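Overview Files Versions Discussion (4)

# Pleda Tabletop Teleoperation Set

Pleda is a collection of demonstrations in which an operator controls a dexterous hand remotely to carry out short manipulation tasks on a table. It was prepared by Skandis and is maintained jointly with the Ketilsson laboratory. The current release is dated 23 March 2025.

## Contents

- 3000 demonstrations, each stored as a separate episode
- 17 task labels, listed in tasks.csv
- Up to 300 seconds per episode
- Joint positions, hand commands and head-view video, aligned to a common clock

Episodes in the power strip group are recorded with other small items left on the table. Users who need uncluttered backgrounds should filter on the field clutter_level.

## Collection procedure

Operators complete a training period before their episodes are accepted. A second person stands at the table and may place, steady or reset objects between and during attempts. Frames in which this person's hand is within reach of the robot are marked human_present. These frames have been retained in the release and should be excluded by any user training a policy for unattended operation.

Failed attempts are included and carry the label outcome = 0. An attempt is recorded as failed if the object leaves the table or the operator ends the episode early.

## Known issues

1. Thirty-three episodes in the October batch lack wrist torque values. The affected identifiers are given in errata.txt.
2. Cable positions are not annotated.
3. Timestamps in the Granero subset use local time. All other subsets use UTC.

## Use and access

The set is released for research. Redistribution of modified copies requires written notice to the maintainers. Requests for raw operator logs are reviewed individually and may be declined.

Head view, power strip group:
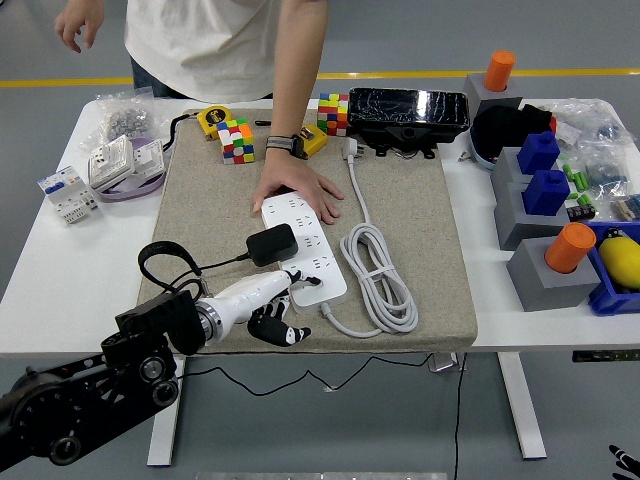 Granero subset user: could the human_present flag be split in two? We would like to keep the frames where the assistant is only standing by and drop the ones where they touch an object. At the moment we are relabeling by hand, and our two annotators disagree on resets.

2 replies Share (6)

Contact the maintainers | © Skandis | Back to top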